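Zedley Paired Hand Grippers: a long look before you spend the money

We went back and forth on this purchase for most of a year, so forgive me if I go on a bit. Our shop at Omumley does small batches of wiring and assembly work, and everyone agreed we wanted an arm on the bench someday. What we couldn't agree on was how to get there without emptying the whole equipment line in one go. The Zedley pair won out in the end. These are hand-held grippers that a person works directly, one in each hand, so you can record how a job is done before you own a robot to do it.

I've had them since November, and I like them a lot! I also have some grumbles, and a few thoughts on planning the budget that I wish I'd had on paper when I started.

First, the feel of them. They sit in the fist much like the handle of a garden tool, and after the first morning my fingers stopped fighting the grip. The jaws are easy to aim at big shapes and harder to aim at little ones. We practiced on everyday things (cups, tape rolls, plugs, a power strip) and I'd urge you to do the same, since a power strip has a long body you can grab and small features you have to come at carefully, and you learn quickly which of those your team is good at.

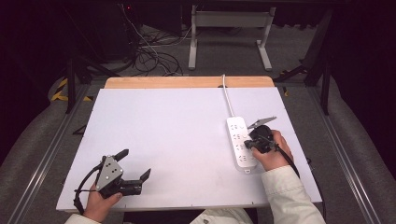 Both grippers over the board, with the right one down at the power strip.

Now the cables, my biggest complaint. Each gripper trails its own, and you do have to think about where it goes. The left one likes to loop down by your wrist, and if you reach across your body you feel it tug. I've gotten used to it. Two of our people never have, and they'd rather wait for a cordless pair. If your bench is deep, buy extensions at the same time and save yourself a second shipping charge.

We also looked at the Besnard set. It's a nice piece of work, and lighter in the hand, but the fingers aren't sold separately, and fingers are what you wear out. With Zedley I can order a single finger and be back at work the next day. We've gone through 17 so far, mostly on one stubborn connector job that I blame on myself.

On to the money part. I'd split the budget this way, having done it the wrong way first. Put 70 percent toward the grippers, the table and a decent frame around it, and hold the rest back for spares and training hours. We held back almost nothing and spent January borrowing from the travel line. Our frame is a Grudmont kit, plain aluminum rail, and it took 34 bolts and a full afternoon to get square. Worth it, though. A wobbly table will spoil your recordings and your mood.

Plan for people's time, too. My rule now is 100 clean runs of a task before I let anyone ask me for an arm quote, and that takes longer than you'd guess, with coffee breaks and do-overs and somebody wanting to try it left-handed.

Would I buy the pair again? Yes, gladly, and I'd get the larger case (the small one won't close with the cables coiled inside). If your work is mostly tiny parts, ask for a trial first and bring your own pieces to it.

Rating: 4 out of 5

Related reviews
Grudmont bench frame kit, one year on
Besnard light gripper set: first impressions
Leasing or buying your first arm
Cable clips and sleeves for crowded benches

We use cookies to remember your settings and count visits. By continuing to browse you agree to our cookie policy.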